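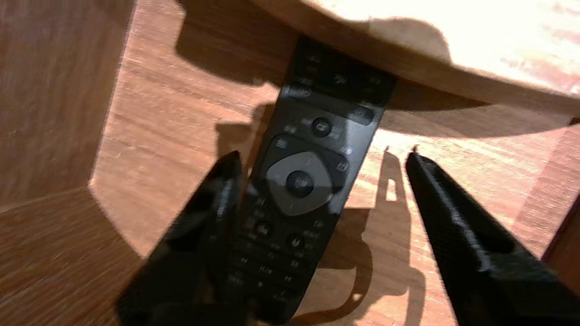 TV remote on a wooden surface

Finding Gaps in Logged Sensor Data with SQL

13 July 2021

Loggers drop out. A network switch restarts, a buffer fills up, a service stops overnight, and the table ends up with a hole in it. Trend charts usually draw a straight line across the hole, so you can look at the same chart for weeks and miss it. This tutorial shows how to list every gap in a table of readings, with its start time, its end time and its length.

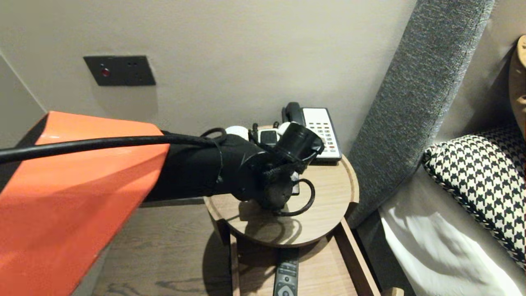

Berhanu Negash

What you need

Read access to the database where your readings are stored, and a SQL client. The queries below were written for PostgreSQL and use window functions. Most current databases have LAG and LEAD, but date arithmetic differs from one to the next, so expect to change the lines that subtract timestamps.

I am working from a Drokia export loaded into a table called readings. It has four columns:

sensor_id (text)
read_at (timestamp)
value (double precision)
status (integer)

If your logger writes one column per sensor, reshape the data into this form first. The queries do not work on a wide table.

Step 1: Check the normal interval

Before you can say what a gap is, you need to know how often a reading should arrive. Do not trust the configuration screen. The Ronance gateway on our line was set to 30 seconds and was delivering a reading every 31.

SELECT step, COUNT(*) AS n
FROM (
SELECT read_at - LAG(read_at) OVER (ORDER BY read_at) AS step
FROM readings
WHERE sensor_id = 'HERATH_FLOW_2'
) s
GROUP BY step
ORDER BY n DESC
LIMIT 10;

The top row is your normal interval. If timestamps include milliseconds, every step will be slightly different and the counts will be useless. In that case wrap read_at in date_trunc('second', read_at) and run it again.

Step 2: List the gaps

Pick a threshold. I use twice the normal interval plus a little, which lets a single late reading through. For a 31 second interval I set it to 70 seconds.

SELECT prev_at AS gap_start,
read_at AS gap_end,
read_at - prev_at AS gap_length
FROM (
SELECT read_at,
LAG(read_at) OVER (ORDER BY read_at) AS prev_at
FROM readings
WHERE sensor_id = 'HERATH_FLOW_2'
) s
WHERE read_at - prev_at > INTERVAL '70 seconds'
ORDER BY gap_start;

The first reading has no previous row, so prev_at is NULL and the WHERE clause drops it. A gap at the very beginning or end of your date range will not show up either. Check those two by hand with MIN(read_at) and MAX(read_at).

On the March data from the Fledbridge pump house this returned 139 rows. Most were under three minutes. The longest was 1131 seconds.

Step 3: Run it for all sensors

Remove the WHERE clause in the inner query, add sensor_id to both SELECT lists, and change the window to this:

OVER (PARTITION BY sensor_id ORDER BY read_at)

Leave out the PARTITION BY and the query will still run, but it compares readings from different sensors and finds almost no gaps. I have made this mistake more than once.

Sensors with different intervals need different thresholds. Keep these in a small table with columns sensor_id and max_step, join to it, and compare against max_step in place of the fixed interval.

Step 4: Separate missing rows from bad rows

Some loggers keep writing during an outage and mark the rows as bad. In our export a status of 0 is good and anything else is a fault of some kind. Add status = 0 to the inner query and bad rows are treated as missing. Run it both ways. If the gap only appears with the filter on, the logger was up and the problem is closer to the sensor.

If the query is slow

Create an index on (sensor_id, read_at). If it is still slow, limit the inner query to one month at a time — start each month a few minutes early so you do not lose a gap that crosses midnight.

Sensors that log on change

None of this works for a tag that only records when its value changes. A valve that stays open all week has one row for the week, and that is correct. For those tags you need a heartbeat from the same device, and you run the gap query against the heartbeat.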